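보낸 사람: Eglītis
받는 사람: 단체이동 메일링 리스트
제목: Re: 공항에서 숙소까지 버스, 업체를 어디로 할까요

안녕하세요, Eglītis입니다. 답장이 늦어서 죄송합니다. 한국어로 길게 쓰는 것이 아직 어려워서, 이상한 문장이 있으면 너그럽게 읽어 주십시오.

지난번 메일에 이렇게 쓰여 있었습니다.

> 작년에 버스를 빌려 보신 분 계시면 후기 좀 부탁드립니다.
> 저희는 31명이고 짐이 많은 편입니다. Fetel하고 Holix 두 군데에서
> 견적을 받았는데 Holix가 조금 더 쌉니다. 그런데 대기 요금이
> 따로 있다고 해서 망설이고 있습니다. 비행기가 늦으면 어떻게
> 되는지도 궁금합니다. 그리고 기사님하고 직접 연락이 되나요?

저는 두 회사를 모두 이용해 보았습니다. Fetel은 작년 7월에 Gundunau까지 왕복으로 빌렸고, Holix는 그 전에 편도로 한 번 이용했습니다. 그래서 제가 아는 것만 쓰겠습니다.

먼저 Fetel입니다. 예약할 때 담당자가 전화를 두 번 했습니다. 첫 번째 전화에서는 인원과 큰 가방의 수를 물었고, 두 번째 전화에서는 내리는 장소를 물었습니다. Gundunau의 숙소 앞 길이 좁아서 큰 버스가 들어가지 못합니다. 저는 그것을 몰랐는데 담당자가 먼저 알려 주었습니다. 결국 아래쪽 주차장에서 내려서 걸어갔습니다. 짐을 끌고 12분 걸렸습니다. 어르신이 계시면 작은 차를 하나 더 부탁하시는 것이 좋겠습니다.

대기 요금에 대해서 말씀드리면, Fetel은 착륙 시간부터 계산하고 Holix는 예약한 시간부터 계산했습니다. 제가 이용했을 때의 조건이니까 지금은 다를 수도 있습니다. 그때 Holix 버스는 제시간에 왔지만 우리 비행기가 늦어서 추가 요금을 냈습니다. 계약서에 작은 글씨로 있었고, 제가 잘 읽지 않은 것이 잘못입니다. 기사님은 친절하셨습니다. 다만 기사님 전화번호를 출발 당일 아침에야 받았기 때문에 전날 밤에 조금 불안했습니다. Fetel은 이틀 전에 문자로 보내 주었습니다.

견적서를 비교하실 때는 통행료와 주차비가 포함되어 있는지 꼭 확인해 주십시오. 제가 받은 Holix 견적에는 통행료가 없었습니다. 그것을 더하면 두 회사의 가격 차이가 거의 없어졌습니다. 기사님 식사비도 회사마다 다르게 적습니다. 저는 총액만 보고 결정해서 나중에 회비를 다시 걷어야 했는데, 그 일이 여행 전체에서 제일 힘들었습니다. 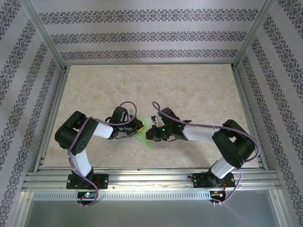
취소 규정도 조금 쓰겠습니다. Fetel은 인원이 줄어서 차를 작은 것으로 바꾸고 싶다고 했을 때 수수료를 받지 않았습니다. 우리는 처음에 더 많이 신청했다가 마지막에 20명이 되었습니다. 신청한 분들이 대답을 늦게 하셔서 제가 차를 두 번이나 바꿨는데 담당자는 한 번도 싫은 말을 하지 않았습니다. Holix의 취소 규정은 제가 경험하지 않아서 모릅니다.

31명이라면 좌석만 보지 마시고 짐칸의 크기도 물어보십시오. 좌석이 충분해도 큰 가방이 모두 들어가지 않으면 통로에 두게 되는데, 기사님이 안전 때문에 허락하지 않을 수 있습니다.

저라면 이번에도 Fetel로 하겠습니다. 하지만 편도만 필요하고 도착 시간이 확실하면 Holix도 나쁘지 않다고 생각합니다. 제 Fetel 예약 번호는 끝자리가 1566인데, 문의하실 때 이 번호를 말씀하시면 담당자가 Gundunau 쪽 하차 장소를 금방 찾을 수 있을 것입니다.

그때 받은 견적서 두 장은 아직 가지고 있습니다. 필요하신 분은 목요일까지 저에게 개인 메일을 주십시오. 그 후에는 제가 출장이라서 답장이 늦어질 수 있습니다.

감사합니다.
Eglītis 드림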